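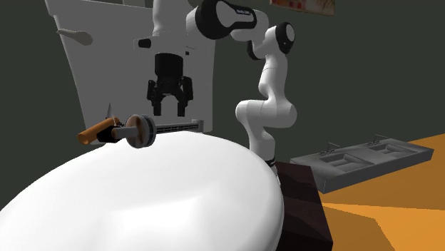 January 2026, studio notebook, Lellik sessions

Day two of mixing prep. Got in before the others, heating barely on, piano had gone sharp in the top octave again. Left it, we're not tracking piano till after lunch.

State of things from yesterday:
- "Jodutitz" drums done, take 2 is the keeper. Kimie wants to comp the last chorus from an earlier pass. I say leave it, the fill drags but it drags nicely
- "Ravgate" has everything except voice
- upright bass DI has a hum at 300 Hz, comes and goes. Not the cable. Swapped cable, swapped box, still there. Goes away when the wall dimmer is at full so lights stay up from now on, sorry Aurelia

Morning: voice for Ravgate with Aurelia. Ribbon mic first, lovely in the verses, but she leans back on the loud notes and the room takes over. Put up the condenser next to it and recorded both. Prefer the ribbon till the bridge, condenser after. Need to check phase between the two before anyone gets attached to the blend. She sang it in Romanian once by mistake, the whole second verse, and it was the best one. Have asked her whether she'd keep it. She says maybe, wants to hear it tomorrow on small speakers.

Headphone mix trouble again. Genji's cans are getting the click much louder than he asked and it bleeds into the clarinet mic on the quiet ending. Turned click off for him from bar 13 of the outro, he can follow Reiko's left hand. Worked fine. Do the same on the other ballad.

NB whoever edits: the clarinet file on the drive is named wrong. Says Ravgate_clar_final, is really the rehearsal. The right one is the next one down, same length almost. I'll rename it when the session is closed, dont touch it while it's open.

Afternoon: piano. Tuner came, did the top two octaves and the one bad unison in the middle. Reiko played the long intro to Onishi with the lid on the short stick, then lid off. Lid off, no question. Mics moved back about an arm's length and up. Pedal noise on the soft bits, felt under the pedal rod took care of half of it. The rest I can live with. Reiko can't, so expect another go at this.

She also wants the intro longer. It's already longer than the one we played at the spring shows last May. Rungnapa timed both and wrote them on the whiteboard, then someone wiped the whiteboard. Will go by ear.

Talked arrangement over noodles. The string parts for Onishi are too thick under the solo, agreed to pull the violas out for the first half and bring them back on the high note. Kimie is rewriting tonight. Parts in concert pitch please!! Last time half the page was transposed and half wasn't.

Evening: tried the old spring reverb on the snare. Too much twang, though on the brushes it sits well behind the bass. Printed it to its own track so we can throw it out later. Settings: dwell low, tone all the way dark, return just under where it starts to ring.

Disk: session folder is at 3955 files, most of them are false starts and count-ins. Backup ran ok to the second drive, checked a couple of them by opening them, they play. Third copy still to do, Rungnapa has the drive at home.

Money: overtime on the room for tonight, needs to go on the Lellik sheet and not on the album one. Receipt is in the back of this book.

Tomorrow
- phase check on Aurelia's two mics
- Reiko intro again, before the street gets noisy
- viola parts, print on the thick paper, the thin stuff rattles
- hum: try bass on the other wall circuit
- ask Genji if he has the softer reeds with him
- decide track order?? Kimie has Onishi first, I have it last. Aurelia wants Jodutitz first and dosen't care about the rest

Left the piano mics up and taped round the stands. Please walk the other way to the kitchen.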